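Open day at the Skorkari timber mill and joinery

Skorkari opens its mill to the public once a year, in April, and this was the first time we had made the trip. The mill is 51 kilometres inland from Movmont, the last third of it on gravel. Gates opened at 9 am. Parking was in the log yard, on the uphill side, and a gold coin got you a map and a pair of foam earplugs.

The site has been cutting hardwood since the early days of the district, and the original shed is still standing, although it now holds spare belts and the lunch room. The working mill is the long green building behind it. Tours left from the weighbridge and took 45 minutes, with a limit on numbers because of the walkways. We joined the second one of the morning.

The tour began at the log deck, where the logs are sorted by species and diameter and kept under sprinklers until they are needed. Our guide explained that a log left to dry in the open will split from the ends, and that the sprinklers run day and night through summer. The water drains to a dam at the bottom of the yard and is pumped back up. Most of what was stacked that morning was spotted gum and blackbutt, with a smaller heap of stringybark set aside for fencing.

From the deck we went up a steel stair to the gallery over the breakdown saw. It was running, and the earplugs were needed. The operator sits in a glass cabin and decides how each log will be opened up. A laser line shows where the blade will go, but the choice of face is still made by eye. The off-cuts drop to a conveyor and are chipped. Chips go to a garden supplier and the sawdust goes to the boiler, which heats the kilns.

There are two kilns. One was closed and working and the other was open for visitors to walk into. It was bigger than I had pictured, and it smelt strongly of vinegar. Boards are stacked with thin strips between the layers so that air can pass through, and the stack is weighted on top to keep the boards from cupping. Flooring stays in for a few weeks after it has already been air dried outside. The guide had two short lengths of the same board, one dried slowly and one dried too fast, and passed them around. The second had fine cracks all over the face and could be bent at the corner by hand.

The drying yard is the largest part of the site and the least interesting to walk through, although it had the best view back down the valley. There was a question about termites, which are checked for every month, and one about fire. The mill keeps a 1000 litre tank on a trailer at each end of the yard and a larger tank near the gate.

After the tour people were free to look through the joinery, which Skorkari runs under the name Dimitriou from a newer shed beside the road. It makes table tops, benches and stair treads, mostly to order. The bench tops were being glued up in clamps along one wall, and next to them was a rack of sample boards with different finishes. The oil finish was the one most visitors were asking about. It needs redoing every year or so in a kitchen, less in other rooms. The hard wax costs more and lasts longer. Staff were happy to talk about costs, and a price list was pinned up by the door.
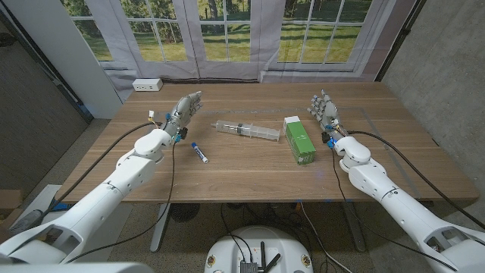 Table top with a warm, light-brown grain.

Outside the joinery there was a seconds pile, sold by the metre, cash or card. Short flooring packs went quickly and were gone by 11. We bought two lengths of blackbutt for shelves. They will cut to size for a small charge, but the queue was long and we took ours as they were. Bring a roof rack or a ute if you are planning to buy anything longer than the car.

Lunch was a sausage sizzle put on by the local football club, plus a coffee van, Flollow, that had come up from the coast. There was not much shade. The toilets were clean, with one accessible toilet near the office. The tour itself is not suitable for prams or wheelchairs due to the stairs, but the joinery and the drying yard are both on level ground. Closed shoes are required and people in thongs were turned back at the weighbridge.

The last tour left at 2 pm. We were back in Movmont in time for a swim.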